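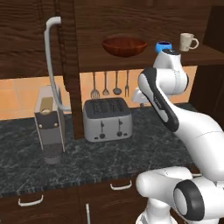 Ticket 1031 - Demo kitchen freezes when a visitor picks a mug

Status: Open, workaround in place
Priority: High until open day is over
Opened by: Daiane Lopes
Project: Zastness kitchen sim, open day build
Site: Gurkton, front hall
Date: Nov 17, 2024

Problem

Visitor taps a mug on the touch screen, arm in the sim should go up to the shelf and take it. Blue mug - arm gets up there, wrist stops right under the shelf, nothing more. No error on the big screen. Visitor panel keeps saying "Working" till you kill it. Cream mug is fine. Bowl is fine most of the time.

First school group is in at 900 tomorrow so I need this at least not embarrassing by then.

Setup

Demo PC under the front desk, not the lab one. Kitchen layout is the one with the orange tile, coffee machine on the left, toaster in the middle, utensils hanging under the shelf. Planner is Brorkine, same version as the lab. Visitor panel is Jia, updated last night by me.

Steps to reproduce

1. Start sim from the desktop shortcut.
2. Wait for the panel to show the item list.
3. Tap "blue mug".
4. Arm goes up, stops at the shelf.
5. Tap Cancel. Panel goes back to the list, arm does not move.

Happens every time on the demo PC. Did not happen on the lab PC with the old panel. Have not tried lab PC with new panel yet.

Log, newest at the bottom

Restarted panel only. Same.

Restarted everything, incl. the PC. Same. Boot takes forever on this machine, can we please turn off the updater before the visit.

Swapped the order of the items in the list in case it was always the second one. No, follows the blue mug wherever I put it.

Opened the planner window. It says "waiting for grasp" and sits there. So it has a path to the shelf, just never gets a grasp it likes. Shelf edge is very near the wrist at that point, and the cream mug is right next door on the other side. Not much room to come in.

Moved the blue mug a bit toward the bowl. Works. Moved it back. Stuck. Ok so it's the spot, not the mug.

Checked the timeout. Old panel config had grasp timeout at 700 ms, after which it tries the next approach. New config has the line blank. Blank seems to mean wait forever?? Put 700 back in. Now it gives up on the first approach, tries again from higher up, gets the mug on the second or third go. Looks a little nervous but it gets there.

Ran it a bunch more with the timeout back in. One fail in the lot, and on that one the panel did say "Could not reach, pick another" like it shoud. Can live with that.

Cancel button still broken. Panel returns to the list but the stop never gets to the planner. Seperate bug I think, but leaving it in here for now.

Workaround for open day

- Timeout set to 700 in the panel config on the demo PC. Do not overwrite with the one from the update.
- Blue mug start position shifted toward the bowl. Saved as layout 52. Load that one, not the default.
- If it hangs anyway: close the panel, close the sim, desktop shortcut again. Leave the PC on.
- Don't let people hit Cancel. I put tape over that corner of the touch screen, sorry.

For whoever runs the desk

Kids will tap the mugs first, they always do. If you want a safe one to start with, pick the cream mug. Coffee machine and toaster are not in the item list, you can't ask for them, and people will ask. Just say it only does the shelf today. The hanging utensils are not set up either.

Reset between groups, don't wait for it to go wrong. Reset is in the corner menu, long press.

Still to do

- Try lab PC with the new panel, see if the blank timeout does the same there.
- Ask the Jia side why the update cleared the line. No reply yet.
- Fix Cancel properly. Not before open day.
- Put the mug back on its old spot and see if the planner can be taught to come in from higher up the first time. December job.
- Take the tape off the screen.

Leaving this open. Will add notes after the morning groups - D.L.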